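Gallery: Arm-to-Arm Contact at the Container Sorting Station

Nodura Automation Laboratory, Safety and Incident Records
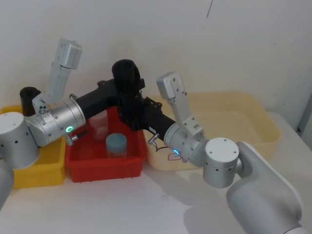 Maëlys Gautier
Safety Coordinator, Nodura Automation Laboratory

This gallery page accompanies the internal report on the arm contact recorded in April at the container sorting station. It is published for staff, visiting researchers and partner sites that run two arms over a shared table. The full report, including the joint logs, is held by the Safety Office and may be requested in writing.

No one was injured. Station 3 was taken out of service on the afternoon of the event and returned to limited use after 12 working days.

Photo 1. Both arms over the sorting table, their black links meeting above the red bin. A pale pink cup and a lidded blue-gray container stand in the bin below. The white grippers of both arms point up toward the wall.

About the task

The Kavovel sorting routine asks two arms to move cups and other small containers between bins of different colors. The arms work from opposite sides of the table and are expected to pass over the middle bin one at a time. A software rule in the Seltance motion controller assigns that space to one arm and holds the other until it has been released.

The routine had completed 146 cycles on this station before the fault. No earlier contact between the arms had been reported.

What went wrong

During the cycle in question, the controller released the space over the middle bin before the left arm had left it. The right arm then began its move. The two forearms touched at low speed, and the right arm continued to push for a short time before its force limit was reached and motion stopped.

The review found that the release signal was tied to the gripper position alone. When an arm folds back with its gripper raised, the gripper can be well clear of the shared space while the forearm is still inside it. The rule as written did not account for the forearm links.

A second finding concerns the stop itself. The force limit on the right arm had been raised during an earlier trial with heavier containers and had not been set back. The change was entered in the trial notes but was missing from the station settings sheet, and the operator on duty had no means of knowing that the limit was higher than normal.

Response at the station

The operator pressed the emergency stop and reported the event to the Safety Office by telephone. Access to the table was closed, and the arms were left in place until the joint positions had been recorded. They were then separated by hand under the supervision of a Fortin service engineer, beginning with the right arm.

Inspection found light surface marks on one forearm cover. Bearings, cables and brakes were tested and passed. The cover was replaced as a precaution.

Corrective measures

The following measures apply to all two-arm stations at the laboratory.

The shared space rule now checks every link of each arm, including the forearm and the gripper mounts. Space is released only when the whole arm is clear.

Force limits are read from the station settings sheet at startup. A value that differs from the sheet prevents the routine from starting.

Any temporary change to a limit must carry an end date and the name of the person who approved it.

Operators are to treat any contact between arms as a reportable event, including contact that leaves no mark. Arms must not be driven apart under power without approval from the Safety Office.

All 23 registered operators have received the revised instructions and are required to sign them before their next session.

Status

Station 3 is running at reduced speed with an operator present at all times. Full speed will be restored once the revised rule has passed its acceptance test. Results will be added to this page.

Questions regarding the report should be addressed to the Safety Office, attention Maëlys Gautier. Images on this page may be used in training material with credit to Nodura Automation Laboratory.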